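The clothes that are neither clean nor dirty

Most homes have a chair that nobody sits on. It holds the jumper worn for two hours, the scarf from the morning and the shirt that will do for one more day. By the end of the week the pile has slid on to the floor and everything in it needs ironing.

A coat stand is the old answer, and shops are selling them again. Bromitz has 4 in its current range, from a short one for children's rooms to a tall one with a heavy base. The Kioko is plainer, a single pole with curved arms, and takes up very little floor.
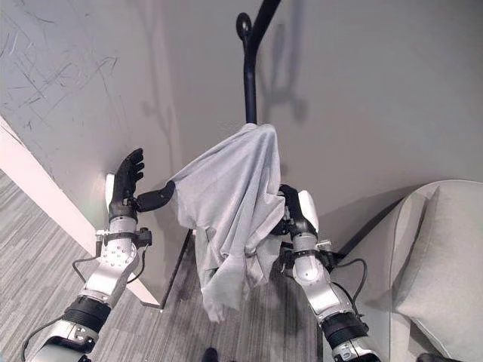 Zaltitz, 17 Nov 2025

Thin cloth is harder on a stand than a winter coat. A coat has a loop at the neck and hangs from it. A light shirt or a shawl goes over the top of the pole, bunches there and drops in creases. Left overnight, soft fabric will keep some of them.

It helps to use both hands. Hold one side, spread the other, and let the weight fall evenly before letting go. A rounded knob is kinder than a narrow hook, which pushes a point into the cloth that shows when it is worn.

Placing matters too. Stands usually end up in a corner, where sleeves and bags rub against the paint. Leave about 20 centimetres between the arms and the wall. Scuffs on pale grey or white walls show up badly in low winter light, and a damp sponge removes only the lighter ones.

At Jallarent, the furniture shop by the station, the stands sell best from November until May. Staff there suggest emptying them once a week. Whatever has not been worn by then goes in the wash or back in the wardrobe.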